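Vumside Community Hall
Electrical and fire safety inspection: checklist with comments

Date of inspection: 04/04/2024
Inspected by: Ruba Awad
Report checked by: Anouk Kuipers
Previous inspection: November
Areas covered: entrance lobby, main hall, kitchen, store, boiler cupboard
Areas not covered: roof void (hatch painted shut, see item 8)

Ratings: S = satisfactory, A = action needed, N = not inspected

1. Escape routes clear and wide enough
S
Lobby and side passage clear on arrival. The stacking chairs noted in November have gone from the passage. The mat inside the front door has a curled corner and should be stuck down or replaced.

2. Final exit doors
A
Front doors open fully on a single push. The side door sticks at the foot and needed a shoulder. The timber has swollen along the bottom rail. Plane and reseal. Recheck the push bar after the work, as the keep may need moving.

3. Fire extinguishers
A
All in place and on brackets. The kitchen extinguisher has a service label that is out of date. The pin and tamper seal are intact and the gauge reads in the green. Dekker to be asked to service the full set in one visit.

4. Fire blanket
S
Mounted beside the kitchen door, clear of the cooker. Tapes hang free.

5. Emergency lighting
A
Function test carried out from the key switch. The fitting over the side door did not light. The other fittings lit and stayed lit for the short test. A full duration test has not been recorded in the log book and must be booked.

6. Fire alarm
S
Call point 3 tested with the key. Sounders heard in every area inspected. Panel returned to normal after reset. Weekly entries in the log are complete except for a gap of two weeks in winter.

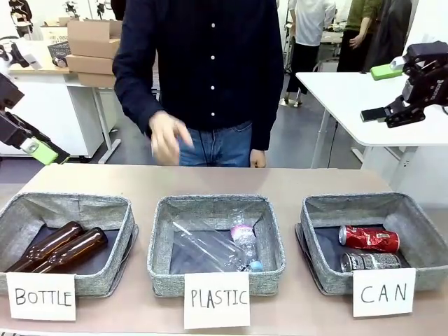

How often should the call points be tested?
One call point every week, using a different one each time, with the number written in the log book.

7. Sockets, leads and portable appliances
A
Socket faceplate behind the stage curtain is cracked at the lower fixing. Isolate and replace before the next booking. The urn, the microwave and the floor polisher carry current test labels. A four-way extension lead in the store has no label and should be kept out of use until it has been tested. Residual current devices tripped on the test button and reset.

8. Roof void
N
Hatch could not be opened without damage to the paint line. Free the hatch and arrange access. The November report asked for the same thing.

Further comments

Distribution board: the circuit chart inside the cover is handwritten and does not match the new kitchen circuits. Issue a typed chart. No scorching or smell found at the board, and the blanks are all fitted.

Boiler cupboard: paper towels were being kept on the shelf above the flue. These were taken out during the visit. The cupboard is to stay empty of stored goods and the door kept locked.

Kitchen floor: the Laltutex sheet flooring is lifting at the seam by the sink. Trip risk is low at present. Clean out the seam and re-bond it.

Hall capacity: the notice in the lobby gives 102 persons standing. This figure assumes both exits in use. Until item 2 is closed, bookings should be limited to the number allowed for the front doors alone. The hirer's pack needs a slip to that effect.

Actions and order of work

First: side door, emergency light fitting, cracked faceplate.
Next: extinguisher service, duration test, extension lead.
When convenient: lobby mat, floor seam, circuit chart, roof hatch.

Tilteseck hold the keys to the side gate and need notice before any contractor comes in that way. Invoices and test certificates to be filed with the log book in the lobby cabinet. Ruba Awad will revisit to close item 2 once the joinery work is done.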